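Betreff: Re: [hauswasser] Enthärter einbauen ja/nein bei hartem Wasser

Moin zusammen,

kurz zwischen Tür und Angel, muss gleich los. Hatte die Mail schon Montag angefangen und dann liegen lassen, deshalb bitte nicht wundern, wenn inzwischen jemand das Gleiche geschrieben hat. Hab nicht alles nachgelesen.

> Hallo Liste,
>
> wir haben im Frühjahr ein Haus gekauft, Baujahr 1974, und laut
> Versorger 25 Grad deutsche Härte. Perlatoren sind ständig zu, die
> Duschwand sieht nach einer Woche aus wie Milchglas. Installateur will
> uns eine Indmont verkaufen, der Nachbar schwört auf ein Gerät von
> Sinex, das nur ums Rohr geklemmt wird und ganz ohne Salz auskommt.
> Lohnt sich das überhaupt? Und wenn ja, was stellt man als Resthärte
> ein? Der Installateur meint, so weich wie möglich. Im Keller liegt
> teils noch verzinktes Rohr, teils Kupfer. Falls das wichtig ist.
>
> Danke schon mal und Gruß aus Wogan

Also der Reihe nach, soweit ich's zusammenkriege.

Verzinktes Rohr ist wichtig, ja. Sehr sogar. Bevor da irgendwas bestellt wird, erstmal schauen, wie viel davon noch drin ist und wo. Weiches Wasser und alter Zink, da hatte ich im ersten Winter braune Brühe am Gästeklo, morgens jedesmal. Ob das nur am Enthärter lag, kann ich nicht beweisen, die Leitung war eh fällig. Aber mischt wenigstens so, dass nicht alles rausgeholt wird. Und Reihenfolge beachten: Kupfer in Fließrichtung nach dem verzinkten, nie davor. Bei uns hatte der Vorbesitzer das genau andersrum gelötet. Lochfraß. Decke im Flur durfte ich dann auch gleich neu machen, danke dafür.

Zur Resthärte. "So weich wie möglich" würde ich nicht machen. Ich hatte anfangs auf 5 gestellt, das war mir zu glibschig beim Duschen, man kriegt die Seife gefühlt nie runter. Bin dann schrittweise hoch. Das ist Geschmackssache, manche finden das ja gerade toll. Der Rest der Familie hat von der Umstellung übrigens gar nix gemerkt, nur beim Tee hieß es plötzlich, der schmeckt anders (besser, am Ende). Natrium nicht vergessen, je weiter runter, desto mehr davon im Wasser. Wer Säuglingsnahrung anrührt oder salzarm essen muss, soll sich das vorher ausrechnen lassen. Gartenleitung bitte VOR der Anlage abzweigen, sonst gießt ihr mit teurem Wasser die Tomaten und die haben auch nichts davon.

Zu den Rohrklemmdingern: ich hatte so eins, nicht Sinex, was Ähnliches vom Baumarkt. Fast ein Jahr dran gehabt. Perlatoren zu wie vorher, Wasserkocher weiß wie vorher. Grünes Lämpchen hat schön geleuchtet. Mag sein, dass das bei anderen was bringt, ich lass mich gern überzeugen, aber dann bitte mit Vergleich und nicht mit "fühlt sich weicher an". Die Härte messen könnt ihr euch da sparen, die bleibt ja laut Hersteller selbst gleich, der Kalk soll nur anders ausfallen. Wenn der Nachbar so begeistert ist: leiht euch seins mal aus und schraubt nach paar Wochen einen Duschkopf auf. Kost nix.

Indmont kenne ich nur vom Kollegen, der ist zufrieden. Bei uns läuft eine Bruma, das kleinere Modell. Verbrauch hab ich diesmal mitgeschrieben: im August waren es zwei Säcke Salz für den ganzen Haushalt, da war aber Besuch da und ständig die Waschmaschine an. Sonst weniger. Die Tabletten in den großen Säcken nehmen, nicht die kleinen Päckchen für die Spülmaschine, die sind irre teuer. Und trocken lagern! Mir ist ein angebrochener Sack zu einem einzigen Klotz geworden, den hab ich mit dem Fäustel wieder kleingekriegt. Und ja, der Boden vom Vorratsbehälter setzt sich mit der Zeit zu, da steht dann scheinbar noch Salz drin, aber unten ist hohl. Ab und zu mit einem Besenstiel reinstochern. Steht bei mir auch nicht in der Anleitung.

Wartung. Wird gern verschwiegen. Der Kundendienst will jedes Jahr kommen, Anfahrt nahm er bei mir 31 Euro plus Arbeitszeit plus Desinfektion plus Kleinteile. Lasst euch das vorher schriftlich geben. Den Vorfilter könnt ihr selber rückspülen, Eimer drunter, fertig. Ach so, und Abfluss! Die Anlage braucht einen freien Auslauf fürs Regenerierwasser, und wenn der Keller tiefer liegt als der Kanal, dann braucht ihr eine Hebeanlage, die Salzwasser abkann. Hat unser Installateur erst gemerkt, als er mit dem Karton auf der Treppe stand.

Ob es sich rechnet? Glaub ich nicht so richtig, jedenfalls nicht über Putzmittel und Strom. Rechnen kann man viel. Wir haben es wegen der Therme gemacht, die hatte zum zweiten Mal einen zugesetzten Wärmetauscher, und danach war Ruhe. Wer einen Speicher hat und die Temperatur nicht zu hoch dreht, kommt vielleicht auch ohne hin. Dann halt regelmäßig entkalken und gut. Duschwand abziehen hilft mehr als alles andere — will man nicht hören, ich weiß. Mach ich ja selber nur, wenn Besuch kommt.

Noch was zum Messen: Die Teststreifen sind Schätzeisen. Nehmt die Tropfen zum Zählen bis Farbumschlag, das reicht völlig. Einmal direkt an der Hauseinspeisung, einmal an der Küche. Nicht direkt nach der Regeneration, da spinnen die Werte manchmal. Und beim Versorger anrufen, ob der Wert übers Jahr gleich bleibt. Bei uns wird aus verschiedenen Brunnen gemischt, das schwankt, und dann wundert man sich.

Spülmaschine nach dem Einbau unbedingt umstellen, das vergessen alle. Die hat ja ihren eigenen Enthärter und steht sonst weiter auf knallhart. Handbuch, Menü, Härtestufe runter. Klarspüler auch zurückdrehen. Bei ganz weichem Wasser gibt es sonst diese Glaskorrosion, trübe Gläser, die auch mit Essig nicht mehr klar werden. Kalkschleier geht mit Essig weg, Korrosion bleibt. Damit kann man's auseinanderhalten. Programm lieber kühler und Tab halbieren bzw. gleich Pulver nehmen, da lässt sich besser dosieren. 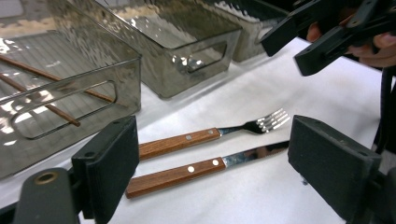

Bei der Handwäsche merkt man weiches Wasser übrigens am schnellsten, viel weniger Spüli, und Flecken auf Metall sind kaum noch Thema wenn man gleich abtrocknet. Einen Freifahrtschein für die Maschine gibts deswegen trotzdem nicht. Gabel und Messer mit Holzgriff und Nieten, so wie die hier, gehören weiter von Hand gespült, egal wie weich, das Holz quillt und trocknet und irgendwann steht an den Nieten der Spalt offen. Gelegentlich bisschen Öl drauf, über Nacht liegen lassen, abwischen. So, muss jetzt wirklich. Wenn ihr die Fotos vom Keller habt, schickt mal die Stelle wo Zink auf Kupfer geht, bitte mit Fließrichtung dazugemalt — ich guck dann heut Abend nach acht rein.

Gruß in die Runde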